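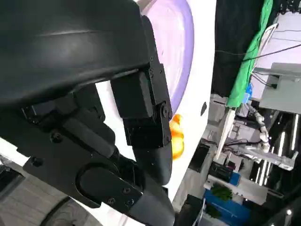

Sándor Balogh had never in his life laid a table for a visitor without changing his mind at least twice, and he saw no reason to begin behaving differently at his age. The purple plate had come first, of course. It had belonged to his sister in Lirkmont, who owned a great many plates and gave them away whenever she was cross with someone, so that half the street ate its suppers off her bad temper and was very glad of it.

"Is it too much plate for one bun?" he called through to the kitchen.

"It's a plate," said Ikechukwu Okoro, who was looking for the jam. "Put the bun on it and sit down."

But Sándor did not like to put the bun on it, not yet. A bun set out too early looked as though it had been waiting, and then the guest would feel late, and she had come all the way from Pallstead on the slow train with her knees the way they were. 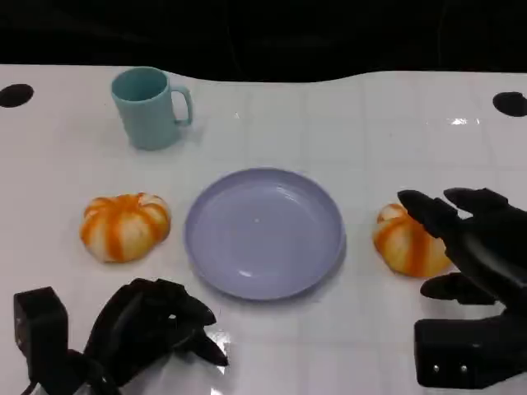 So he left the plate bare, with a bun to each side of it, and went round to see how it looked from her chair. The mug worried him a little. It stood so far back that she would have to stretch for it, and she was a small woman – smaller every October, she said herself – and would never ask.

"She'll want tea before anything," he said.

"Then I'll fill the kettle," said Ikechukwu, who had found the jam behind the flour and was in a forgiving mood. "You wrote to her 21 times to get her here, Sándor. She isn't coming for the crockery."

Sándor thought this over, and was still thinking, one hand on the back of her chair, when the gate clicked.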